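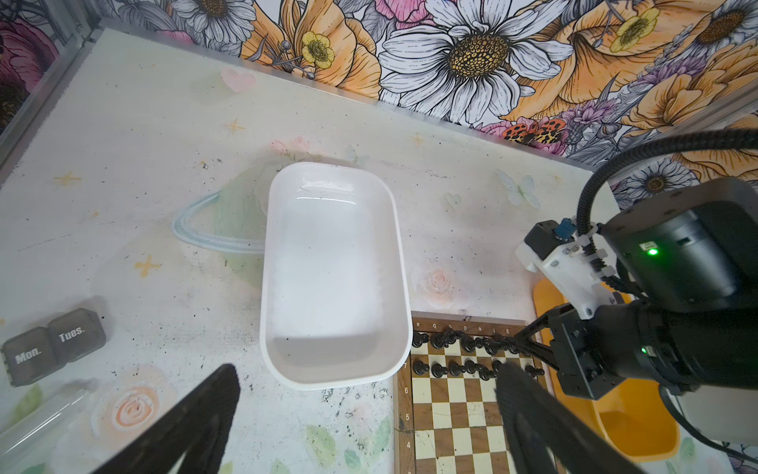
*Wrist camera view of the chess cell, with the second arm at the black pieces.*

**Nernau recalls wrist cable sleeves on Skurka two-arm cells**

2025-03-10. Nernau is recalling 778 cable sleeves after a fault in January stopped one arm at its Bustos site. No one was hurt.

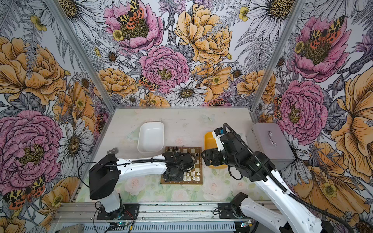 *Both arms at the chessboard.*

The sleeve can chafe the signal line near the wrist. "The arm stops but may hold its load," said Catalina Henríquez, safety engineer. 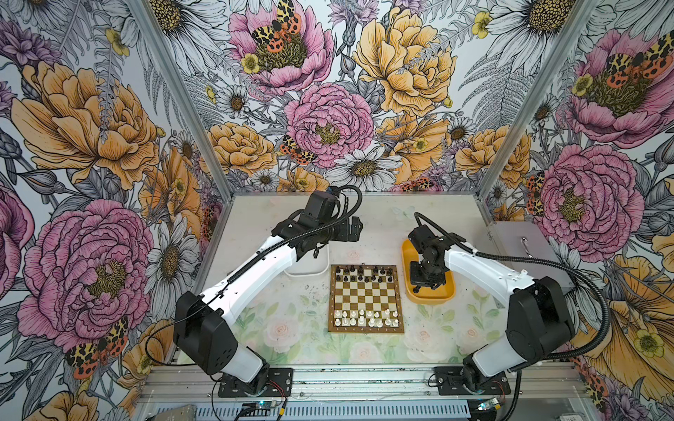
## Action for operators

Cut power before reaching into the cell. Inspect sleeves every 700 hours and replace them by 900.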